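How the episode ratings on this site get computed

Bandeck had its last episode in October, and I have been asked why the season average on this site differs from the one on the Brendier charts. The short version is that Brendier averages the overnight numbers and I average the final numbers, with delayed viewing counted up to 7 days after airing. The longer version needs more room.

Overnights

An overnight number covers people who watched on the same evening, up to the cutoff in the early morning. It comes out first and gets quoted the most. For a live show it is close to the whole audience. For a serial drama it leaves out a large share, and the share grows as the season goes on. Bandeck fell in the overnights in nine of its episodes and fell in the finals in only four. Anyone reading the overnights alone would have called it canceled by the winter break.

Finals

Final numbers arrive later and are revised without notice. I check each one twice, once when it is posted and once after the season ends. If the two differ, the later one goes in the table and the older one goes in the notes column. Prundport had three revisions this year, all downward, all in episodes that followed a sports overrun. The overrun had been credited to the drama in the first release.

Length is the other problem. A 60-minute slot and a half-hour slot are averaged by the minute, so a double episode counts as one entry on some charts and two on others. I count it as two if it carries two titles and as one if it carries one title. Karabulut opened with a double under one title, so its premiere is a single row.

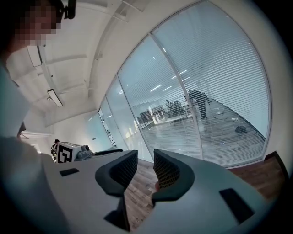
Rounding

I keep audience figures in units of 1000 and round only when the season average is printed. Rounding each episode first can shift a short season enough to swap two shows in the rankings. It happened to Karabulut and Prundport in last year's table, and I have since corrected it.

What is left out

Repeats, clip shows and anything aired before noon are excluded. Streaming is excluded too, for now - the services publish hours watched, and I have no sound way to turn hours into viewers per episode.

The full table for the season goes up once the last two finals for Prundport are posted. Corrections are welcome in the comments, with a source please.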